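My aunt Melati left me the red thing and a shoebox of receipts, and the receipts were easier to deal with.

I'd known it my whole life and still couldn't have told you what it was. She kept it on the shelf by the phone and called it Mornis, like a cat, and you said good night to Mornis on your way up to bed or you got called back down. My cousin Usman swore there was money inside. I thought maybe a person, a small one.

So I had it on my kitchen table, and I'd cleared off the mail and the toast plate to give it some room, and I got right up close the way I used to when I was six.

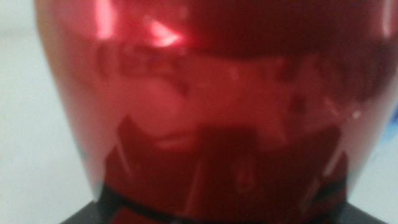

*Mornis, from about as near as my aunt ever let us get.*

It's so shiny you can't look at it without looking at everything else too. The whole room goes sliding around the curve, all dark and bent, and I swear for a second I was hunting for her in there - her cardigan, her big glasses, the hand that always smelled of cloves.

Usman called while I was still bent over it. He'd found one online for 80 dollars, he said, or maybe 410, the listing was confusing. Did I want to sell?

"Did you ever say good night to it?" I asked him. "After we grew up, I mean."

He went quiet for so long that I thought the call had dropped.

"Every Christmas," he said. "Put me on speaker."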